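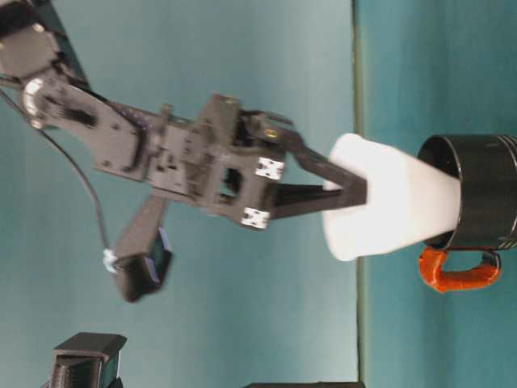

I've been comparing grippers on my bench in Flutumville since February, and cups are still my favorite test. Everybody's got one, and they're trickier than they look! Start with a light squeeze and creep up (I go 5 percent at a time) until it holds.

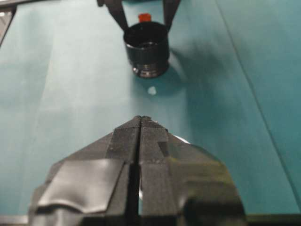

Finger covering matters way more than I figured. I tried the Sarotis pads first, then plain old tape, and for slick stuff I'd take the tape. It does get wavy and creased, like on the left finger up close there, so I peel it and start over after 41 or so grabs. Wipe the finger down before you re-wrap, or the new piece creeps.
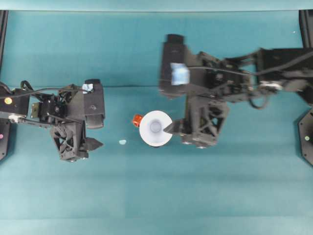
Same goes for swapping controllers: change one thing, run the same cup nine times, write it down. I once switched the controller and the pads together and lost two evenings figuring out which one was dropping things. Next up is the Limutdale board, once the cable gets here.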